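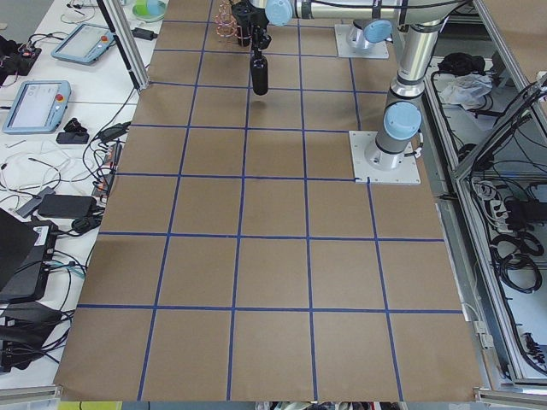 Table with tape grid, Kelthorpe site

Ticket 186 — Rugged phones drop push-to-talk after screen lock
Status: Resolved
Opened by: Olga Cisternas, Kelthorpe
Assigned to: Haiyan Su
Product: Climport Talk on Trurkden handsets

Issue
Since Friday's update, 6 of our Trurkden phones stop receiving group calls when the screen has been locked for a while. The user hears nothing and gets no missed-call notice. Unlocking the phone brings the channel back after a few seconds. Phones still on the old build are fine.

Haiyan Su, 9:10 a.m.
Please send the app version, the Android build number and a screenshot of the battery page for Climport Talk. Also let me know if the phones are on Wi-Fi or cellular when this happens.

Olga Cisternas, 9:42 a.m.
Both. Wi-Fi indoors, cellular in the yard, same result. The battery page says "Optimized" on all of them. I'm fairly sure we had it on "Unrestricted" when they were set up.
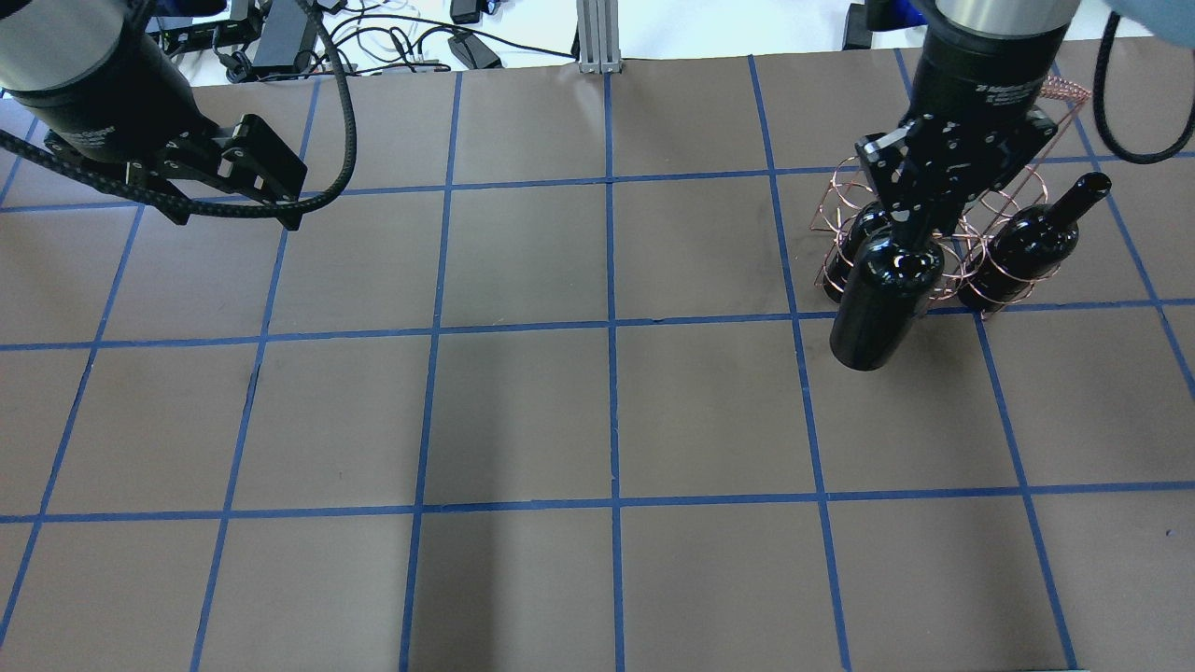
Paper surface with blue tape, Kelthorpe

Haiyan Su, 10:25 a.m.
Reproduced on a test handset. With the setting on "Optimized," the app loses its connection after 30 minutes of screen lock. The update puts the battery setting back to default, and your device policy doesn't set it again.

Try this on two phones first:
1. Settings > Apps > Climport Talk > Battery > Unrestricted
2. Restart the phone
3. Sign in, join the group, lock the screen
4. Call the group after 45 minutes

Olga Cisternas, 11:58 a.m.
Done. Both phones got the call. One had its side button unassigned — is that related?

Haiyan Su, 12:15 p.m.
Same update. Go to Settings > Advanced features > Side key and pick Climport Talk again. I've asked Zhiqiang Bai to add both settings to your policy so you don't have to do the rest by hand.

Zhiqiang Bai, 2:30 p.m.
Policy pushed to the Kelthorpe group. Phones pick it up at next check-in and need one restart.

Olga Cisternas, 4:05 p.m.
All working. OK to close.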